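Subject: [okora-students] Re: Shelf task for the student project — item list and scoring

To all team leads and faculty advisors,
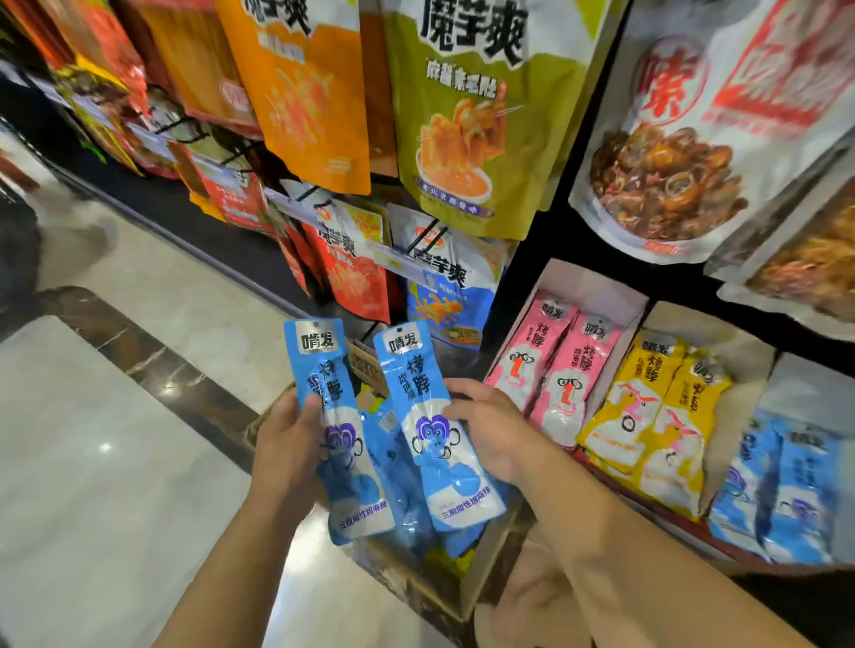 Thank you for the comments received on the draft rules for the retail shelf task. The organizing group has reviewed them, and the replies below apply to every team entered in the Okora student project this term.

On Tue, the Cisstead team wrote:
> We request clarification on three points before we begin training.
> 1. The draft says that items of "the same product" count as one
> class. Does this hold when the packets differ in color?
> 2. Are teams permitted to use the hanging bags as targets, or only
> the items standing in display boxes?
> 3. Our current split holds back 97 clips for testing. Is this
> sufficient?

Item 1. Packets that share a brand and product name but differ in color are to be labeled as separate classes. In the snack aisle set, the blue, pink and yellow packets marked 啃发 烤脖 therefore receive three labels. Teams should copy the Chinese characters exactly as printed and should not substitute a translation in the label file. A translation may be added in the notes column.

Item 2. Hanging bags are outside the scoring for this round. They may remain in the training data as background, and teams are encouraged to keep them there — a picking policy that has only met tidy shelves will do poorly in the final. The 魔芋爽 bags on the peg hooks should be marked "not a target" wherever they appear. Bags of which only a part can be seen do not need a product name.

Item 3. The shared set contains 1,188 clips. Each team must hold back 291 of them for testing, using the list posted in the Yupanqui folder. A split of 97 is not acceptable for the scored entry, although teams may use a smaller one for their own checks during development.

One further matter concerns grasp labels. The left and right hands are to be labeled separately, including when both hold the same kind of packet. A hand closed near the middle of a packet is "center"; a hand holding it from the side is "edge." Several files returned last month carried a single label for both hands and will need to be corrected.

Teams using the Cirnano gripper should submit their settings file together with the entry. Entries are due by 5:00 p.m. on the last school day of December. Questions should be sent to this list so that all teams receive the same answer.

Organizing Group
Okora Student Robotics Project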